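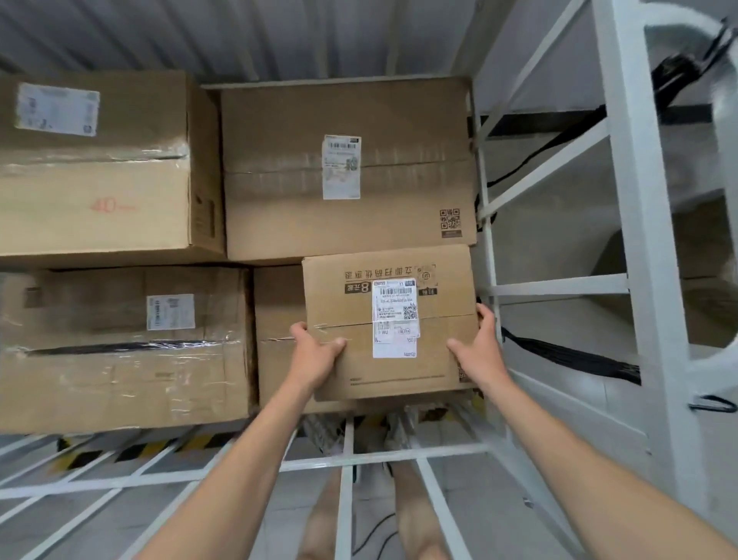

Carton 40, upper left, with company.

About Ruralow

Ruralow is a very small game studio run by Roksolana Zhuravel and Graham Birkett, who met arguing over a save file and have kept at it ever since. Roksolana writes the code. Graham draws the art, does the music, and answers the mail when he remembers where he put the password.

Our first game, Fanosent, is a turn-based role-playing game in which you inherit a failing ferry company and a curse, in that order. It came out in June to a modest amount of noise. The script ran to 600 pages before we cut the chapter about tariffs. Players have asked for the chapter back. We worry about them.

We're now working on Fanosent 2, with more ferries. Two of the old crew return, and so does the goat, by popular demand and against Graham's wishes.

We make games for people who read the item descriptions. There are no loot boxes, no daily rewards and no season pass. You pay once, and then you own a game about ferries.

Press questions go to Roksolana. Bug reports go to Roksolana too. Compliments can be sent to Graham, who will print them out.

Page last updated 2018-06-14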